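Why Do Clothes Crease?

Pull a T-shirt out of the bottom of a drawer and it will probably have lines all over it. Put on the same T-shirt, walk about for an hour, and some of the lines will have gone. New ones may have turned up at your elbows and round your middle. To understand why, you need to know what cloth is made of.

What is cloth made of?

If you look at a shirt through a magnifying glass, you will see threads. Pull one thread apart and you will find that it is made of much thinner hairs twisted together. These hairs are called fibres.

Some fibres come from plants. Cotton grows in fluffy white balls called bolls, on a bush about as tall as you are. Linen comes from the stalks of a plant called flax. Other fibres come from animals. Wool is the hair of sheep, and silk is made by the silkworm, a caterpillar that spins itself a case to live in while it changes into a moth.

There are also fibres made in factories. Polyester and nylon are both kinds of plastic. They are melted or turned into a thick liquid and pushed through tiny holes, a bit like water coming out of a shower head. The liquid sets into long, smooth threads.

What happens inside a fibre?

Every fibre is built from molecules, which are far too small to see even with a school microscope. In cotton the molecules are long chains. They lie next to each other and hold on to their neighbours with weak links called hydrogen bonds.

One of these links by itself is very feeble. There are so many of them, though, that together they keep the fibre in its shape.

When you bend a piece of cotton, the chains on the outside of the bend are stretched and the chains on the inside are squashed. Some of the links come undone. If you let go straight away, most of the chains slide back to where they were. If the cloth stays bent for a long time, the chains make new links in their new places. Now the fibre is fixed in its bent shape, and you have a crease.

Why does water matter?

Water molecules are small enough to slip between the chains in cotton. When they get in, they push the chains apart a little and break the links. The chains can then move about easily. As the cloth dries, the water leaves and the links join up again, wherever the chains happen to be.

So a wet shirt left in a heap will dry with the shape of the heap in it. A wet shirt hung up neatly will dry much flatter. It also explains why clothes crease more on a hot day when you are sweating, and why the backs of your knees and the insides of your elbows are the worst places.
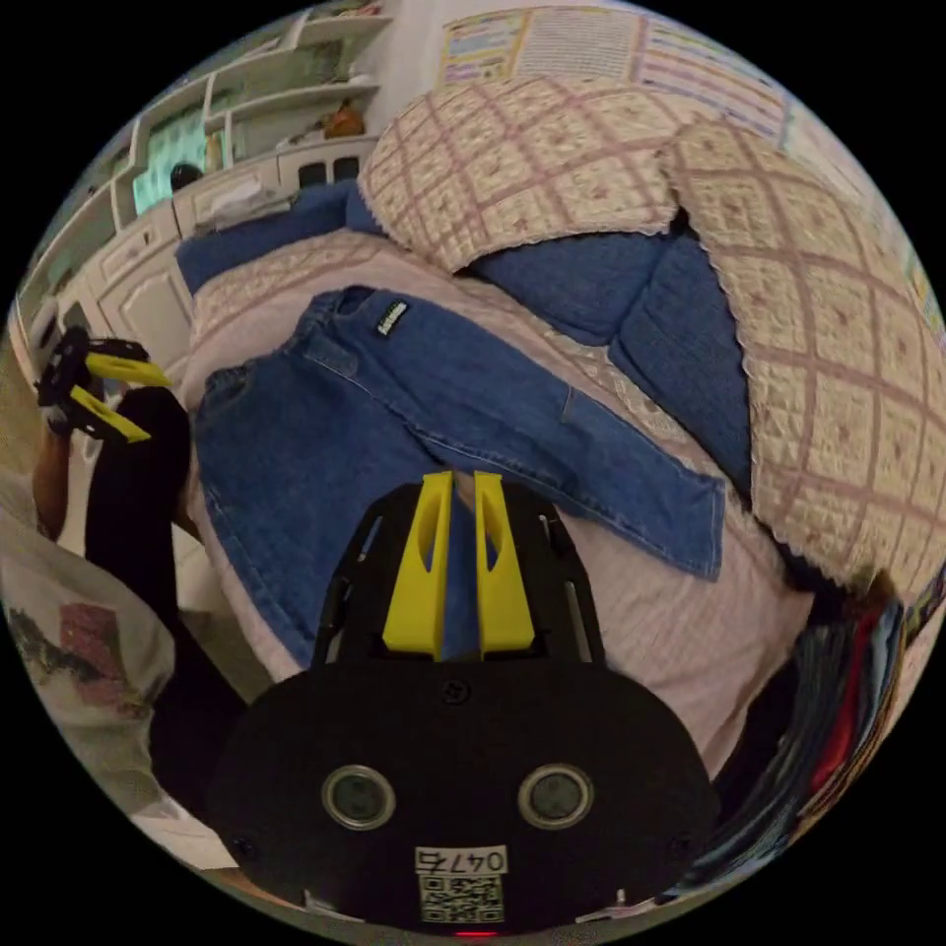 Heat works in a similar way. Warm molecules jiggle about more than cool ones, and the jiggling helps to shake the links loose. An iron uses heat and weight together, and a steam iron adds water as well. The links break, the weight of the iron pushes the fibres straight, and then the cloth cools and dries with the chains lying flat.

Which clothes crease the most?

Linen creases more than almost anything else. Its fibres are stiff and do not spring back well. Cotton is next. Wool is much better, as its fibres are naturally curly and act like tiny springs. If you squeeze a woolly jumper in your fist and let go, it soon opens out again.

Polyester hardly creases at all in everyday use. Water cannot get in between its molecules easily, so the chains stay put. Many school shirts are a mixture of polyester and cotton. The cotton makes them soft and the polyester helps to keep them smooth.

The way the cloth is made matters too. Most shirts are woven, with threads going over and under each other in straight rows. T-shirts and jumpers are knitted, so the thread goes round in loops. Loops can stretch and move, and for this reason knitted clothes crease less than woven ones made of the same fibre.

Are creases ever useful?

Yes. Some skirts have folds called pleats, which are pressed in on purpose. Smart trousers often have a sharp crease down the front of each leg. In polyester, pleats can be set with strong heat and will last through a great many washes. In cotton they have to be ironed in again each time.

How did people smooth clothes long ago?

People wanted smooth clothes long before there was electricity. In China, hundreds of years ago, they used metal pans filled with hot coals. The pan was held by a handle and slid over stretched cloth. The Vikings had smooth lumps of glass that were probably used for rubbing linen flat on a board.

Later, in Britain, people used solid irons called flat irons or sad irons. "Sad" is an old word for heavy. These were heated by the fire or on a stove. A flat iron went cold quite quickly, so a household would often own two and heat one while using the other. The handle got hot as well and had to be held with a thick cloth. Electric irons were first made in the 1880s, but many homes had no electricity to plug them into until much later.

Try it yourself

You will need a cotton handkerchief, a polyester scarf or a piece of polyester cloth, a cup of water and two heavy books.

1. Scrunch the dry handkerchief into a ball and put it under one book. Do the same with the dry polyester under the other book.

2. Wait for 46 minutes, or the length of a film if you would sooner not watch the clock.

3. Take them both out, spread them on a table and compare the creases.

4. Now dip your fingers in the water and flick drops over both pieces until they feel damp. Scrunch each one up tightly, put an elastic band round it, and leave it on a plate until the next day. Do not use the books this time, or the pages may get wet.

5. Spread them out again. Which has changed more since the first test?

Hoi-yan Lu, who is nine, did the test with a third piece of cloth cut from an old woollen jumper. She found that the wool had almost no creases either time. You could try silk, denim or a tea towel, but ask before you borrow anything.

How to get creases out without an iron

Hang the shirt in the bathroom while somebody has a hot shower. The steam gets into the fibres and the weight of the shirt pulls them straight. Give it a quarter of an hour, then smooth it with your hands and let it dry on the hanger.

You can also lay a shirt flat, dampen it with a spray bottle and stroke the cloth outwards from the middle. Do the collar first and then the sleeves. Leave it alone until it is completely dry.

Words to know

Boll: the fluffy seed case of the cotton plant.

Fibre: a very thin hair that can be twisted into thread.

Hydrogen bond: a weak link between molecules.

Molecule: a tiny group of atoms joined together.

Pleat: a fold put into cloth on purpose.

Woven: made from threads that cross over and under each other.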